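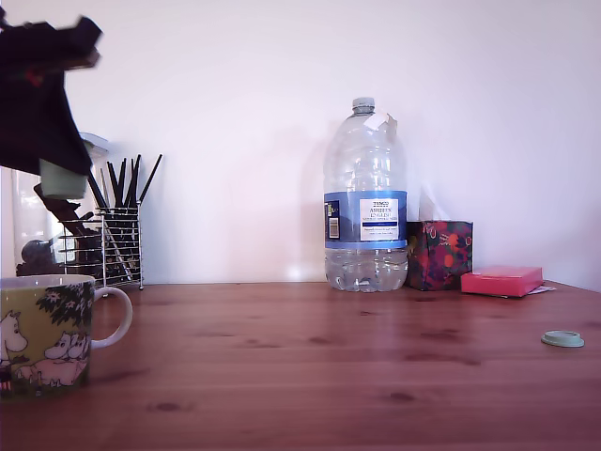 Attachment 1: green cup, glass jar and wire utensil holder

Ticket 953
Product: Forer label printer, desktop model
Site: Brustside kitchen shop, back office
Status: waiting for customer
Opened: Feb 15, 2023

Problem as reported: The printer feeds one empty label after every printed label. It started after we changed from the old rolls to the Rissanen rolls. The labels are for the shelf edges. On a run of 12 labels we lose 12 empty ones, so the roll is finished very fast.

What I tried already:
- Switched the printer off and on. No change.
- Cleaned the gap sensor with a dry cloth. No change.
- Printed from the second computer. Same result, so I think the Eder stock program is not guilty.
- Put back the last piece of an old roll. It printed correctly, without empty labels.

Reply from support: Please measure the gap between two labels on the new roll and compare it with the gap value in the driver settings. After this, run the calibration from the printer menu.

Update from customer: The gap on the new roll is 3 mm. In the driver it was set to 6 mm. I corrected the value and started the calibration, but the menu shows "Media error" and stops. Which paper type must be selected before calibration?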